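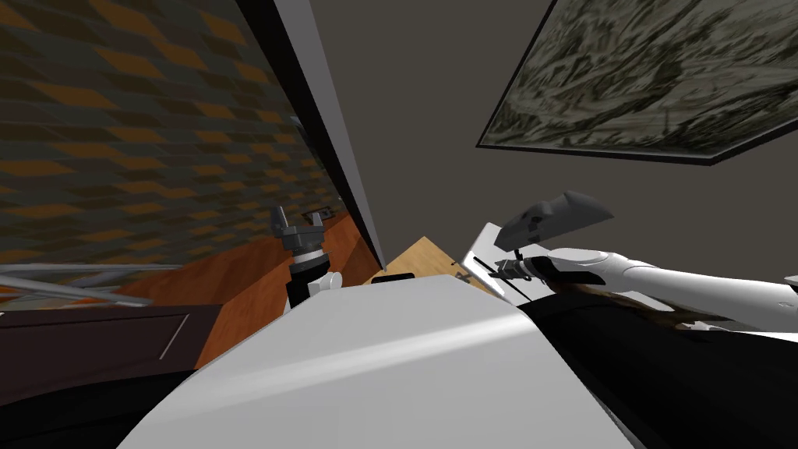 Hureo Home Edition: a review after one summer with a two-armed build

I bought the Hureo simulator in the spring, when my two-armed robot was a pile of parts on a shelf in the Flanell workshop and I was afraid of what it would do to my kitchen. It is now August. The robot has both arms and both grippers, and I have used the program on most evenings, so I think I can write something useful for people who are planning a similar build.

The price for private persons is 68 euros, paid once. You get the simulator, a set of furnished rooms, and a tool for importing your own robot. My arms are the Inero kit and the grippers are from Charvát, and I bought everything with my own money.

Installation

I have a desktop computer with a middle-class graphics card, five years old. The installer finished without errors, but the first start took so long that I stopped it twice, believing it had crashed. It had not. The program was preparing its textures, and it does not tell you so. Please let it run and have dinner. After this the start is quick.

The manual is good in the first half and poor in the second. The chapters on rooms and cameras are written with patience. The chapter on importing a robot is four pages long, and one of them is a list of file types.

Importing the robot

With the Inero arms it went better than I expected. Inero offers a model of each arm for download, and Hureo accepted it at once, with the joints in the right order. Only the limits of the wrist were wrong. In the simulator the wrist could turn much further than in my workshop, and if I had not compared the numbers with the paper sheet from the kit, I would have trained a movement that pulls the cable out of its socket.

The grippers were real work. Charvát does not provide a model, so I drew the fingers myself in simple blocks and gave them a weight from my kitchen scale. From the box to the first closed gripper on the screen I needed 17 hours, spread over two weeks. A person with more experience will be faster. I would still like to see a ready gripper library in the next version.

The rooms

The kitchens are the reason to buy this program. They have counters, cabinets with recessed fronts, pictures on the wall, and some very brave choices of pattern. In one of them the wall has diamonds in dark olive and burnt orange, and I would not like to cook there. For a robot it is excellent. My own kitchen has plain white tiles, and a vision program that has only seen white tiles becomes lost as soon as someone hangs up a towel.

You can change the wall, the counter and the light separately. I only miss a way to make a room dirty. Real counters have crumbs and rings from coffee cups, and Hureo's counters are always freshly wiped.

You can also place the camera on the robot itself, where its head would be, and tilt it down. I advise you to do it early. From a free camera beside the counter all my movements looked elegant. From the robot's own position I understood that its body covers a large part of the work area, and that an arm held in front of the chest hides the things it should pick up. I moved my real camera bracket higher after this, before I had drilled any hole in the metal. This alone has paid back the price for me.

Physics

The physics can run at 500 steps per second on my computer if there are few objects in the room. With a full drawer it becomes slow, and the fan of the computer becomes loud. Hard objects behave in a believable way. A cutting board slides when you push it and tips when you push it too high. Thin flat things are the weak point. When I put a thin object on a board and try to lift it, the fingers sometimes sink a little into the board, and then the object jumps away – once I found it behind the refrigerator.

Soft things, such as cloths or sponges, are promised on the Hureo website for later. I would not buy the program for them today.

From the screen to the workshop

I recorded 2,106 attempts at one task in the simulator: take a small object from a cutting board with one gripper and give it to the other. The program keeps every attempt with its settings, and you can sort them by result, which I find very comfortable. Then I carried the same movement over to the real arms at Flanell, at a low speed, with my hand on the stop button.

Reaching was good on the first evening. The handover was not. My real arms bend a little when they are stretched out, and the simulated ones are perfectly stiff, so the two grippers met at different heights. I had to add a correction by hand, and I repeat it each time I change the screws in the shoulder. I do not blame Hureo for this, but the advertisement speaks of "direct transfer" and a beginner could take the words too seriously.

Support

I wrote to them twice. The answer about the wrist limits came the next morning and was friendly and exact. The question about sinking fingers was answered with a link to the manual, to a page I had already quoted in my message.

Who should buy it

If you build one arm that stands on a table and moves cubes, a free simulator is enough and you can spend the money on better screws. If you have two arms and a kitchen in mind, I recommend Hureo, with some patience for the import. I give it four stars out of five. The fifth I keep until the thin objects stay where they are put.

One more remark on the licence: it is valid for one computer, and moving it to another needs an e-mail to the support. I asked for this before I changed my hard disk, and the new key arrived in the evening.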